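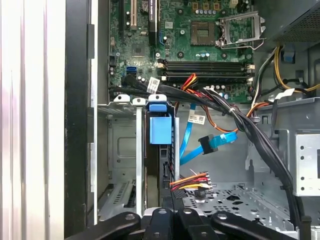 Fig. 1. Wrist view, gripper inside the tower.

So, the fault. Our arm kept stopping dead over the PC whenever it went for the drive caddy, and the log just said 880, "following error." Michalis Katsaros blamed my path planning (rude!) and I blamed his cable routing.

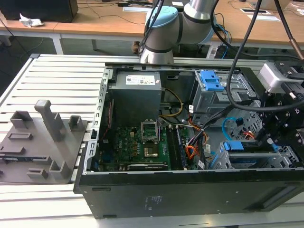 We slowed the approach down and it still tripped, 2 runs in a row. Then I found the wrist offset in the Neren config was 2 mm short, left over from the Cletham rig, so the fingers were pushing on the cage and the joint couldn't keep up. 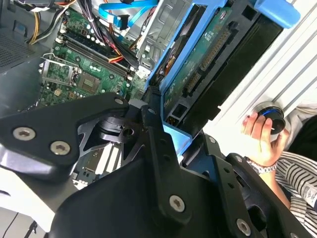
Fig. 2. Gripper beside the blue drive caddy.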